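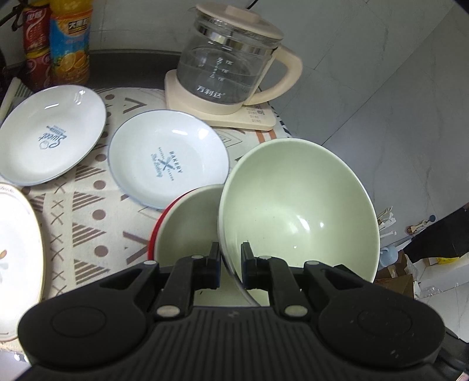

My cousin says you should never mix bowls and plates from different sets, and I've got a whole shelf of odd ones, so am I doing it wrong? That question landed in the Kemholm inbox in July, and so many versions of it have come in over the months that it gets to open the page. The short reply is no, you are not doing it wrong, and we hope you never stop! A pale green bowl next to one with a red rim, on a patterned cloth, is pretty much our favorite kind of table.

Mixed Tableware: Your Questions

Kemholm is a swap shelf and newsletter for people who love odd dishes. We answer what we can, and we get excited about it, so some of these run long.

How do I start mixing if everything I own matches?

Start with bowls. Plates sit flat and take up most of the table, so a strange one gets noticed right away, but a bowl can be any color and people just think "oh, nice bowl." Bring in one that is bigger than anything you have. Use it for salad, bread, oranges, whatever. Once you're used to seeing it, add a smaller one in a louder color and let the two live together.

Do the colors have to go together at all?

A little bit helps. The trick we come back to again and again is the repeated color. If the big bowl is pale green, look for a small bowl that is pale green on the inside and something wild on the outside, like bright red. They are clearly not a set, but they share something, and that's enough. You can do the same with rims. A thin blue rim on one plate and a blue-gray rim on another will get along beautifully even if the middles are completely different.

I have plates with writing on them. Can I use those for real meals?

Please do! Plates with bakery lettering, café names, little crossed forks and spoons, all of that is great fun under a slice of cake, because the words come out as you eat. If the lettering is in one color, most often blue, treat the plate as a white plate with blue on it and it will fit in almost anywhere. Check the back before the first use. If it says decorative only or not for food, keep it for display.

What about gold trim?

Gold trim is lovely and needs two small bits of care. Keep it out of the microwave, always. And wash it by hand with a soft cloth, even if the rest of the load is going in the dishwasher. We know people who run gold rims through the machine for years and swear by it, and we have also seen what those rims look like (faded in patches, mostly on one side). Your call on the dishwasher. The microwave is not your call.

Is a patterned tablecloth too much with mixed dishes?

Not if the cloth stays in quiet colors. Cream with brown and gray shapes is close to perfect. You can have dots, stripes, triangles, chevrons, little X marks, as busy as you like, and white plates still stand out clearly on top of it. Where it goes wrong is a cloth with big flowers in five colors under plates with flowers in five other colors. Even we get tired looking at that, and we have a high limit.

Can I put a cloth on a kitchen counter, or is that just for tables?

You can, and more people should. A dark counter with a cream cloth on it looks warm in about the time it takes to shake the cloth out. It also softens the noise when you set dishes down. Pick cotton, something you can throw in the wash, and fold the edge under if it hangs where you walk. Don't let it reach the stove.

Does the kettle count as part of the table?

It does for us. If it's going to stand out all day, it may as well join in. A glass kettle is the easiest, since the body takes on whatever is behind it and you only have to think about the lid and the handle. Cream is a very friendly color for those. Leave some space around the kettle for pouring, and keep the cord at the back if yours has a corded base.

How do you wash a mixed lot without chips?

Big bowls first, by themselves. Then the small ones, then the plates. Most chips happen when a heavy bowl comes down on a plate that's hiding under the suds. For drying, lay out a towel and give each piece its own spot, or stand bowls on their sides against something soft so the insides can drain. Glossy bowls show water spots, so wipe those while they're still wet if spots bother you.

How should I store bowls that don't nest?

Pair them by shape and forget color. A wide bowl with a narrow foot will usually take one smaller bowl inside it, and a folded napkin between the two stops the scraping. If you have three that refuse to nest in any order, give up and leave one out on the counter with lemons in it. The Cornen shelf risers we use at the swap room are handy for plates, but we don't care for them with deep bowls. Too tippy.

What is Tametetti?

Our swap game! Everybody brings one dish they like and one they've gone off, and you build a place setting out of whatever is on the shelf. It's named after a terrible pun from our first year that made sense at the time. The last round had 24 settings and not a single matching one. You keep what you build.

How many pieces are on the shelf right now?

At the last count, 1,041, and bowls are still ahead of plates. The highest we ever reached was 1,736, and we could hardly get the door open. We'd love more small plates and more anything in red.

Can I swap a chipped piece?

If the chip is on the foot, yes. If it's on the rim, no, since somebody will be eating or drinking from it. Rim-chipped bowls make very good plant saucers and we have a box for those by the door. Take as many as you want.

Is there a limit on how much I can bring?

Up to 9 pieces a visit. Wrap them in dish towels or newspaper, plates on edge in the box, bowls on top.

Where do I send a question?

Use the form on the Tello page, under Shelf Mail. Tell us what you've got and what colors you're working with. If you have a bowl you've loved for years and can't find a friend for, we especially want to hear about that one.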